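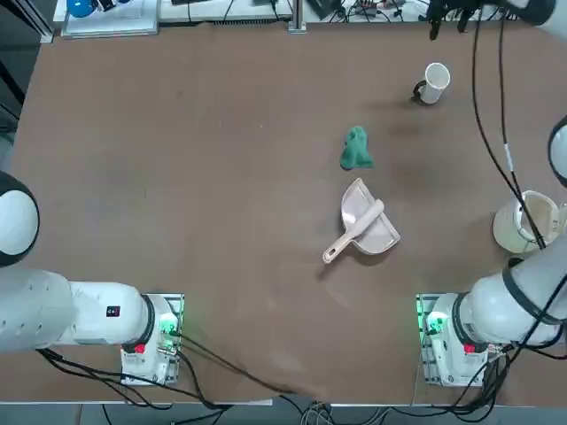
What takes dusty streaks off a matte brown tabletop without leaving it shiny?

Brush it first, then wipe with a cloth dampened with plain water and dry it with a second cloth. Leave spray polish off a matte surface.

Search tickets Enter keyword or ticket number Search

Ticket 300: Streaks and smudges on long brown table, Bandine workroom
Opened by: Rhonda Arsenault
Assigned to: Evangelista Facilities desk
Status: Resolved, with one item left open

Reported problem

The long table in the Bandine workroom looks dusty again soon after it is wiped. There are light streaks on the top and some darker patches that do not come off with the cloth. We have been using Nulter surface spray, 2 pumps per wipe, and a green cloth. The dustpan, hand brush and small bin are kept on the table so people clean up after themselves. The table is from Gullow and has a matte top. It has been like this since August.

Reply from Evangelista desk, 9:10 a.m.

Please stop using the Nulter spray on this table for now. Wipe one test patch with water only, dry it, and look at it again after lunch. Please also tell us if the cloth is washed with fabric softener.

Update from Rhonda Arsenault, 1:40 p.m.

Test patch done at the far end. It dried clean, no streaks. The cloths go in with the kitchen towels and yes, softener is used. I also noticed the spray feels tacky if you run a finger over it the next day, and crumbs stick to it.

Reply from Evangelista desk, 2:15 p.m.

Spray residue and softener are the likely cause. Steps for the full table:

1. Move the mug and anything else that can be moved off the top.
2. Brush the crumbs into the dustpan and empty it into the bin. Do not brush them onto the floor.
3. Wash the top with warm water and one drop of dish soap. Work in short sections and rinse the cloth often.
4. Wipe again with clean water.
5. Dry with a second cloth. Do not let it air dry.

Wash the cloths separately from now on, no softener. Do not use a scrub pad on the dark patches. It will leave shiny spots.

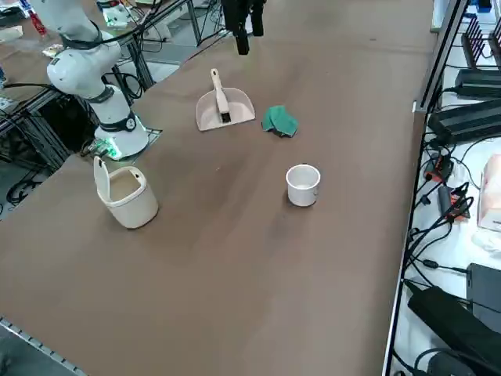
Keep the brush dry as well. If it gets rinsed, stand it up until the bristles are dry before it goes back in the dustpan. Damp bristles drag fine dust across the top and leave the same kind of light marks.

Update from Rhonda Arsenault, 4:30 p.m.

Did all 5 steps. It took 57 minutes, mostly because I changed the water several times. The streaks are gone where I could reach. Two of the dark patches are fainter but still there. The scuffs did not change, and I was not expecting them to.

Reply from Evangelista desk, 4:50 p.m.

Scuffs are wear in the finish and will not wash out. We have asked Gullow what they recommend for the dark patches and will add their answer to this ticket. Water only until then. The streak issue is marked resolved.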